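Gripper comparison, Cell 2 – notebook entry
Kendonstead laboratory, February
Entry by Costel Ardeleanu

Purpose

To decide which finger set is to remain on the pair of arms in Cell 2 for the household handling work. The candidates are the Elley angular fingers, which are fitted at present, and the Zandeck flat fingers, which were removed at the end of January and are stored in the drawer marked with the cell number. The Dunstan controller is common to both and its settings are not to be altered during the comparison.

Condition of the cell at start

Work began at 09.40. Both arms were homed and the wrist cameras checked for focus. The joint limits were left as they stood in the January entry. The finger screws on the left arm were found to be under torque and were tightened before any motion was commanded. Colleagues are reminded that this check belongs to whoever fits the fingers, and that it should be initialled on the sheet.

The speed limit was set to 40 per cent of maximum for all trials.

Part A – rigid objects

The bowls were chosen for this part because the rim is thin, the wall slopes, and a poor approach shows itself at once. The approach is made from above with the fingers fully open, one finger to pass inside the rim and one outside. The wrist camera must keep both fingertips in view for the whole of the descent; with the Zandeck set this was not possible without tilting the wrist, and the matter was raised in the January entry.

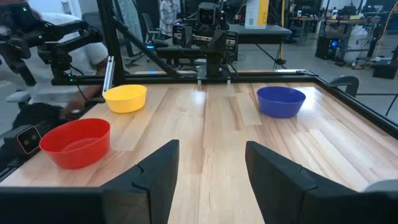

The opening of the Elley set is generous for the purpose, and leaves the operator some allowance in lateral placement. The stepped inner surface was a cause of concern when the parts arrived, as it was thought that a rim might lodge against the step. The written procedure therefore asks for the rim to be taken at the tip only. I have kept to this, although it makes the grasp shallower than I would like.

Each colour of bowl is to be attempted 12 times per finger set, with the start position changed between attempts. The Elley attempts are complete for the yellow and the blue. The red remains to be done and will be entered on the same sheet. Slips at the rim were more frequent on the yellow than on the blue, which I attribute to the approach angle at the far left corner – the arm is close to its reach there and the wrist does not come fully vertical. This is a limitation of the mounting and should not be counted against the fingers.

Reflection from the overhead lights on the tabletop remains a nuisance to the wrist camera. Exposure was fixed by hand at 1,000 microseconds and held for the remainder of the entry. Automatic exposure is not to be used for comparison runs.

Part B – cloth

The cloth trials test whether a finger set can hold a single edge without gathering more of the fabric than intended. Grip force was reduced on the controller through the existing cloth profile, and no new profile was written. The cloth is lifted clear of the table, held still, and then carried across to the bowl. The second arm is kept raised and takes no part unless a handover is called for.

With the Elley set the hold was secure, but the edge tended to fold between the fingers, and the cloth then hung at a slope. A sloping cloth is acceptable for placing into a bowl and unacceptable for laying flat. The Zandeck set, by my notes from January, gave a straighter hang and dropped the cloth more often. I should not wish to draw a firm conclusion until both have been run under the same profile.
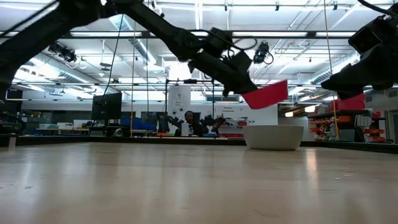
Matters outstanding

Complete the red bowl attempts with the Elley set.

Refit the Zandeck fingers and repeat Parts A and B in full, with exposure and speed limit unchanged.

Ask Dunstan whether the grip force reading is filtered before it is logged. The trace appears smoother than the motor current would suggest.

Consider whether the left arm base can be moved forward by one mounting hole. This would require recalibration of both arms, and a morning should be set aside for it.

The Elley fingers remain fitted. Controller shut down at 16.15 and the log copied to the shared drive under the cell number.

C. Ardeleanu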